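What the quote leaves out

When I started pricing hand-held grippers for our bed-making work at Restum, I did what everybody does and sorted the list from cheapest up. Please don't do this! I lost most of February to it.

We had quotes from Skirance and Lenihan, and on paper they looked like twins. Then I asked each of them what a spare set of finger pads cost and how long they'd take to turn up. One answered in an hour. The other took 26 days, and by then I'd already filled in the order form for the first lot (sorry, Lenihan).

Brock Doucette, who runs the budget over at Mudgate, had warned me to put aside roughly 9 per cent for little bits: pads, cables, screws, the odd case. I thought he was padding. He wasn't, and I've since gone back to our manager cap in hand for more.

The other cost I missed was places to work. Bedding behaves differently on every bed, so you want real bedrooms with real quilts and frilly edges, and people want paying for the use of them. I'd budgeted for three homes. We could easily use more, and I'd sooner cut a gripper from the order than a bedroom.
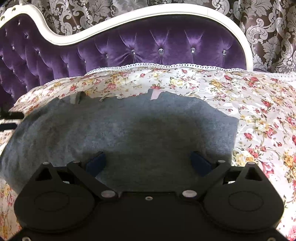
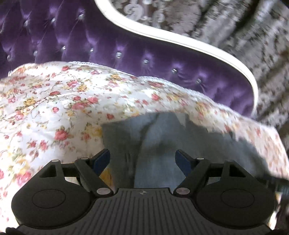 Rose-print bedding, lace trim and a purple tufted headboard: I'd never have thought to set up a bed like that in our own workshop.

Before you sign anything

Ask for a loaner, even for a week. Get the price of pads in writing, in the colour and size you'll be using, and ask whether postage is on top. Check who pays for returns. And if the supplier offers a discount at 100 units and you need a dozen, smile nicely and ask for it anyway. Skirance said no to me twice, then threw in the carry cases.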